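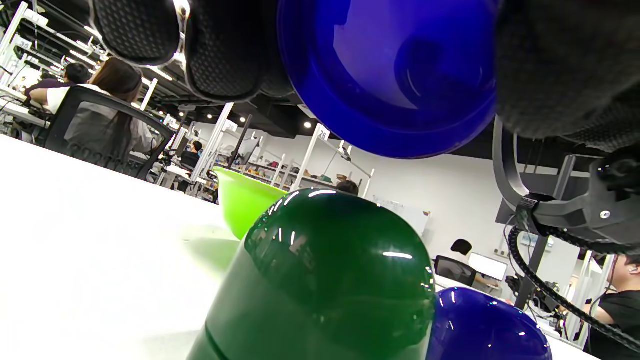
13 January 2020: cups and bowls

Back at work properly, and of course my first job was the crockery on the white table. Rows of desks behind me, a few people sitting at them, and me fussing over a dark blue cup! I do like that blue, you can see the light through it. The lime green bowl is still my favourite though (so cheerful in January), and Margit can laugh all she likes.

I want them sorted by colour before Csenge comes over from Oketti, blues together, greens together, bowls at the back. Bence thinks by size. We went round and round on it over lunch and I had two slices of his mum's poppy seed cake, so I can't be too cross.

Must ask Ildikó if there are any more of the lime bowls. Seven would be lovely. Home by bus, feet aching, soup for tea.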